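The Knockdown Stool Comes of Age

Flat-packed plastic furniture has long been judged by its price. Siiri Rätsep, who designs small tables and stands for Vaher, prefers to judge it by its joints. Her workshop notes for May list 80 trial assemblies, and most of the remarks concern a single detail: how far a leg travels into its socket before it stops.

The principle is simple. A molded base carries a raised socket at each corner, and a tapered leg or straight pole is pressed in by hand. There are no screws. Friction holds the parts, so the fit has to be close, and a socket that is slightly oval will let the leg rock within a month of daily use.
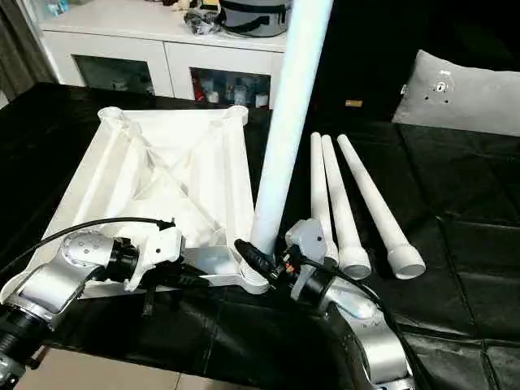

Ribs do most of the structural work. A flat plastic panel flexes under load; the same panel with diagonal ribs crossing on its inner face stays stiff with far less material. Triangular bracing also steadies the corners, where a sideways push on the leg is felt first. Rätsep's test load is 7 kilograms, applied at the top of the upright and left overnight.

Howard Dobson, who repairs furniture for Trollier, sees the failures. Legs come back scuffed at the narrow end - usually from being twisted in at an angle. He advises working with the base upside down on a padded mat, with every leg laid out before the first is fitted. Start each one straight, then press until it seats. A mallet is unnecessary and tends to split the socket wall.

Matte white remains the standard finish. It hides fine scratches better than gloss, though it holds dust in the recesses between the ribs. A soft brush clears them.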